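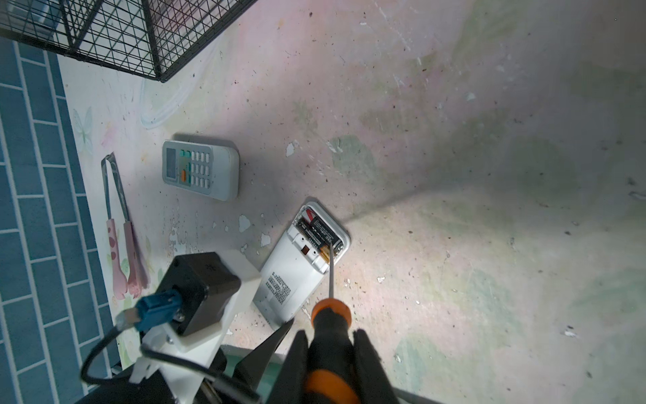
Wasine 778 Public Bleed Control Cabinet

Street safety / Cabinets and wall stations
7 min read

The Wasine 778 is a wall-mounted steel cabinet for the outside of a building, made to hold a bleed control kit where people passing by can get at it. We sell it mostly to councils, youth clubs, late-opening shops, housing associations and the odd pub landlord who has been told by the local policing team that one would be welcome on the street. If you have come to this page because something awful has happened near you and you've been asked to "look into cabinets", then first of all we're sorry, and second, please do ring us, as a ten-minute conversation will save you a good deal of reading.

For everyone else, put the kettle on. It is a long page.

What the cabinet is for

When somebody has been stabbed or shot, or has put an arm through a shop window, heavy bleeding can kill them before an ambulance is able to reach them. A person standing nearby with the right dressings, on the phone to 999, can make a real difference in those minutes. Bleed control kits have been carried in police cars and by door staff for a good while, and more and more towns now want them out on the wall as well, in the same way that defibrillators went up on village halls and old phone boxes.

The cabinet doesn't treat anyone, of course. All it has to do is keep the kit dry and clean, be easy to spot at two in the morning, and open quickly for someone whose hands are shaking. We have spent rather more of our lives on that last part than we ever expected to.

The body

The case is powder-coated steel, folded and welded, with a sloped top so that rain runs off and people are less inclined to leave their coffee cups on it. It stands 400 mm tall. The standard colour is a strong red with white lettering, and we can do yellow or a plain dark green for conservation areas, although we would gently suggest talking to your planning officer before settling on green. A cabinet that blends beautifully into a Georgian terrace is also a cabinet that people walk past.

The door has a clear polycarbonate window so anyone doing the checks can see the seal on the kit without opening up. A soft rubber gasket runs all the way round the inside of the door. It will need replacing eventually, and it pulls out by hand and pushes back in by hand, with no glue involved.

Fixing holes are at the back, inside the case, so that the bolts can't be got at with the door shut. If you're mounting on render, or on one of those newer walls with insulation behind the facing, you will want the Mumov bracket, which spreads the load and holds the cabinet a little way off the surface. Ask your installer if you aren't sure what your wall is made of. We have had some very hopeful photographs sent to us over the years, but we can't tell you from a photograph whether a wall will hold.

Locked or unlocked?

This is the question we're asked more than any other, and people feel strongly about it in both directions.

The unlocked version has a simple twist handle, large enough to use in gloves. Anyone can open it at any time. The locked version has the Villalobos keypad, a mechanical one with chunky metal buttons and no batteries, and the code is meant to be given out by the ambulance service when somebody rings 999. For that to work the cabinet has to be registered with them and the code has to be the one they hold. Arrangements differ from one area to another, so please speak to your ambulance service before you order, and certainly before you drill anything.

Our own view, for what it's worth, is that unlocked is better wherever you can bear it. Retno Simanjuntak, who designed the 778 and its two predecessors, has argued this with more councillors than she cares to remember. Her line is that a missing kit can be bought again. But we know there are spots where an open cabinet would be empty by the weekend, and if the choice is between a keypad and no cabinet at all then have the keypad, and we'll happily help you fill in the forms.

Whichever you choose, the hinge side and the lock side use the same door, so you can change your mind later. Swapping over takes a screwdriver and a bit of patience.

The alarm and the light

Both are optional. The alarm is a loud sounder that goes off when the door is opened and stops when it is shut again. Some people love it, since it draws a bit of attention to the person who needs help. Others worry that it will make a frightening moment worse, or that it will make it hard to hear the call handler, and that is a fair worry. The sounder can be set to a short burst, and this is how we send it out unless you tell us otherwise.

The light is a small white strip above the window. It comes on at dusk and goes off at dawn, and it runs either from the mains (by a qualified electrician, please) or from a battery pack tucked behind the kit shelf. The battery pack is fine in most places but it does need to be on your checking list, and it doesn't care for a very cold winter. If there's a street lamp close by you may not need a light at all, and we would sooner you spent the money on a second kit.

What goes inside

The 778 is supplied empty unless you add a kit. We did wonder about only selling it full, but lots of our customers already have kits from a local charity or from their own first aid supplier, and it seemed a bit grasping to make them buy another.

If you do need one, the Daltus kit was packed with this cabinet in mind and sits on the shelf with the handle facing outwards. It contains:

- a tourniquet, with picture instructions
- trauma dressings
- packing gauze
- chest seals
- gloves, tough-cut shears and a foil blanket
- a marker pen for writing down the time

Most of these have expiry dates, and they won't all fall in the same month. The card in the lid has a space for writing the earliest one in large letters. Please do write it in!

We would also ask you to think about training. The kit can be used by a person who has never seen one before, with the call handler talking them through it, but an evening's session for the people who live and work nearby is time well spent. Sessions tend to be easier to fill than you'd think, especially if there are biscuits and it isn't in a police station. We don't run training ourselves, so we have nothing to gain by saying so.

Choosing the spot

Height first. The handle should be reachable by someone using a wheelchair and by a teenager who isn't very tall, so please resist the urge to put the cabinet up out of harm's way. Keep the ground in front of it clear. Wheelie bins have a way of drifting.

After that, think about where people gather and when. A cabinet inside a shopping centre is no use once the shutters come down. Outside a takeaway, near a bus stop, on the side wall of a youth club, by the gates of a park: all of these have worked well. Try to find a wall whose owner is glad to have it, and get that in writing, because shops change hands and new tenants do sometimes take down things they weren't told about.

It is also worth asking the young people in the area. They very often know exactly where it ought to be, and it may not be where the grown-ups had pencilled it in. There can be some unease from neighbours too, who feel that a bright red cabinet says something unkind about their road. We find it helps to remind everyone that the same kit is used for road accidents, building work and broken glass — and that a fire extinguisher on the wall doesn't mean the place is on fire.

Checks and upkeep

Look at it once a week if you can, and open it once a month. On the monthly visit, check the seal on the kit, try the handle or the keypad, wipe the window and run a finger round the gasket. A mild soapy cloth is all the outside needs. Please don't use solvent on the window to get marker pen off, as it goes cloudy and stays cloudy. A replacement window costs less than you might fear.

After any use, take the kit out of service, tell the ambulance service that the cabinet is empty if it's registered with them, and put a fresh kit in as soon as you have one. If the police have asked you to leave everything as it is, leave it, and let them tell you when you can go near it.

We build every handle to a pattern we've tested to 2,000 openings on the bench, which is a great many more than we hope yours will ever see.

Delivery, guarantee and spares

Cabinets in red are normally kept in stock. Yellow and green are made to order and take longer, particularly in March, when a lot of budgets seem to need spending all at once. Everything comes in a cardboard box with the fixings, the drilling template, the lid card and a sheet of window stickers. The box is heavy enough that you'll want to lift it properly.

The steel body is guaranteed for seven years. Handles, hinges, gaskets and windows are all sold separately, and we still keep parts for the older models, so there is no need to throw one out over a broken hinge.

Prices depend on the lock, the lighting and how many you're ordering, so we quote for each enquiry. Boglárka Szűcs looks after quotes and has a great deal of experience with grant applications, including the kind that want a separate letter for every cabinet. Tell her the number of sites you have in mind, what sort of walls they are, and whether you already have kits. If you don't know some of that yet, write to her anyway and she'll help you work it out.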